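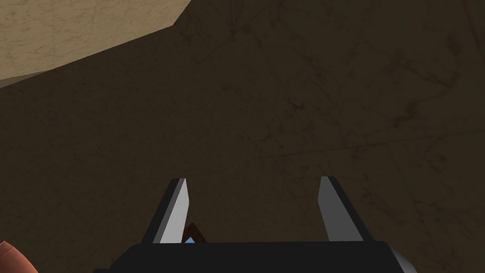 A worn brown surface with a few scratches in it. Wipe down and carry on.

Blood pressure at the kitchen table: tips for people who have been told to keep an eye on it

20th December

My doctor, a patient woman who has never once looked at the clock while I was talking, asked me in April to take my blood pressure at home for a week and bring her the numbers. I brought her the numbers. She looked at them for a while and asked what I had been doing when I took them. The answer was mostly making toast.

So we did the week again, properly, and I have been doing it on and off ever since. These are the things I would have liked on a single sheet of paper at the beginning. None of it replaces what your own surgery tells you. If they say something different, they win.

Where to sit

The kitchen table is the best place in most houses, which is lucky, as it is also where the monitor ends up living. You want a chair with a proper back and a surface at a height that lets your forearm lie flat with the cuff level with your heart. Too low and the number tends to come out high. Too high and it flatters you, which is pleasant but no use.

Our table is on the tall side and I am not. A folded bath towel on the chair fixed it. Before that I tried a cookery book under my elbow, and spent the whole reading holding my arm steady on a slippery dust jacket, which is exercise.

Both feet flat on the floor. Uncross your legs. I cross mine without knowing I have done it, and the only cure has been a strip of masking tape on the lino with a foot-shaped outline either side. Visitors ask about it. I say it is for dancing.

If the table has a cold top, put a tea towel under your arm. A bare arm on a chilly surface at half past six in the morning makes the rest of you clench.

The five minutes beforehand

You are meant to sit quietly for five minutes first. Sitting quietly in a kitchen is harder than it sounds, as everything in there is waiting to be wiped.

Use the oven timer. Put the phone in another room, and do not put the news on as company. Empty your bladder before you sit down, because a full one nudges the figures up and you will not be thinking restful thoughts anyway. No tea, coffee or cigarettes for half an hour before, and leave it longer after exercise or a big meal. If your mornings cannot function without tea, do the reading first and let the kettle be your reward. I fill it the night before and glare at it.

Hường Mạc, who lives across the landing from me and started on all this the same month, does her five minutes facing the wall. She says the window has too many opinions in it. Her numbers are lovely.

The cuff

Bare arm. Not over a shirt, and certainly not over a jumper, however cold it is. Rolling up a tight sleeve is nearly as bad, as it grips the arm like a second cuff. Take the arm out of the sleeve altogether, or wear something loose. I own one dreadful short-sleeved shirt that exists for no other reason.

The size of the cuff matters more than the price of the machine. Measure round the middle of your upper arm with a sewing tape and check it against the range printed on the cuff or in the booklet. A cuff that is too small reads high, and one that is too big can read low. If you have lost your sewing tape, use string and a ruler. If you have lost your ruler, I cannot help you, but there will be one in the drawer with the dead batteries.

Put it on so the bottom edge sits a couple of centimetres above the bend of the elbow, with the tube running down the inside of the arm. You should be able to get two fingertips underneath.

Upper-arm monitors are generally preferred to wrist ones for home use. Look for one that has been clinically validated; the surgery or a pharmacist can tell you where to find the list. My machine is a Steko and it is perfectly all right. It plays a little tune when it has finished, which I have not been able to switch off.

Taking the reading

Do not talk. Do not let anyone talk to you. This is the rule that causes trouble in families. My sister-in-law, Kirsten Lund, stayed with us for a fortnight and could not see a person sitting still without asking whether they were cross about something. I ended up with a card propped against the fruit bowl saying NOT CROSS, BACK IN A MINUTE.

Take one reading, wait a minute or two, and take another. You will probably be asked to do this morning and evening for several days, and often the first day's figures are left out of the average. At the very start, do both arms. If one is regularly higher, tell the surgery, and use the arm they tell you to from then on. Write L or R on the front of the notebook so you need not work it out again at dawn.

Do not take a third, fourth and fifth reading in search of one you like. I have done this. They do sometimes come down, and all you have learned is what your blood pressure does when you are bored.

Writing it down

Write down everything, including the ugly ones. The best record is the one within reach of the chair: ours is a school exercise book on a string, tied to the table leg after the pen and the book had both wandered off once too often. Date, time, top number, bottom number, pulse. Leave a narrow column for remarks, such as 'bad night' or 'boiler man here'.

One morning in the spring I wrote down a top number of 189 and had a very poor quarter of an hour. I sat down again, did it all properly, and got something far more ordinary. I had taken the first one straight after carrying the shopping up three flights. I rang the surgery all the same, and they were glad I had.

Which brings me to the serious bit. Ask your surgery what figure they want to be rung about, and write it inside the front cover. As a general guide, if you get 180 or more on top, or 120 or more on the bottom, rest for a few minutes and repeat it. If it is still up there and you feel well, ring for advice the same day. If it comes with chest pain, breathlessness, a bad headache, trouble seeing, weakness down one side or muddled speech, call an ambulance and leave the notebook alone.

Tablets

Do not skip them before a reading to see what happens, and do not stop them because the numbers have improved. That may well be the tablets. Ask whether you should measure before or after your morning dose, then do the same each day.

Keep them away from the hob and the kettle, and out of reach of children. The shelf above the cooker looks handy and is basically a steam bath. Ours are in a lidded tin on top of the dresser, and the tin used to hold shortbread, so there is a small disappointment every morning.

Salt, while we are in the kitchen

Move the salt off the table. You need not throw it away or make a speech. Put it in a cupboard that needs a chair to reach and see how often you can be bothered. Take stock cubes, soy sauce, bacon and bought bread into account too, as they do most of the damage while the salt cellar takes the blame. And check before buying a salt substitute. Many are made with potassium, and they do not suit people with kidney trouble or on certain blood pressure tablets.

Lemon helps. So does vinegar, and so does toasting your spices in a dry pan until they smell of something. Give it a few weeks. The first low-salt soup I made tasted like a warm flannel - by the sixth I had stopped noticing, and now a restaurant soup makes my eyes water.

Looking after the machine

Roll the cuff loosely, without kinking the tube. Take the batteries out if it is going away for months. Wipe the cuff with a barely damp cloth and never put it in the wash (I asked so that you need not). Have the monitor checked as often as the booklet says, or take it to an appointment and compare it with theirs. And if two of you share it, use two pages, with names at the top. We spent most of a week treating my husband for my evenings.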